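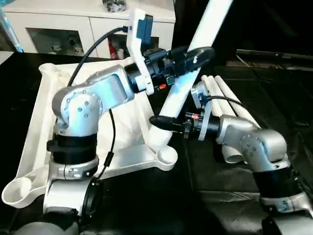 Makamlow puts off decision on second pair of robot arms

Mon 15 October

Makamlow, the Bornley flat-pack furniture maker, has pushed back a decision on buying a second pair of robot arms for its assembly room. The company asked for quotes in August and had planned to order by now.

Two suppliers, Joubert and Mesden, are still in the running. Joubert's offer is the cheaper one on paper, but it leaves out grippers, wrist cameras and training. Mesden includes all three and then adds a yearly service fee that would overtake the difference before the lease on the building is up.

The case for spending rests on a 14-week trial in which two arms fitted white tubes into molded plastic bases. Makamlow's summary says the arms completed 1097 assemblies. It does not say how many needed a person to step in, or how long each one took, and the company declined to provide either figure when asked. A count with no failure rate beside it is a thin thing to hang a budget on.

Mesden's brochure promises payback in up to five years. That assumes two full shifts. Makamlow runs one — and has cut its Friday hours since August.

Floor space is another loose end. The second pair would need its own table and power supply, and neither appears in either quote. The plan also has nothing set aside for spare gripper fingers or replacement cables, which wear out on any machine that moves all day.

Both quotes have been extended by nine weeks. Makamlow said it would look at the numbers again before they lapse and would keep the assembly staff at its present size until then.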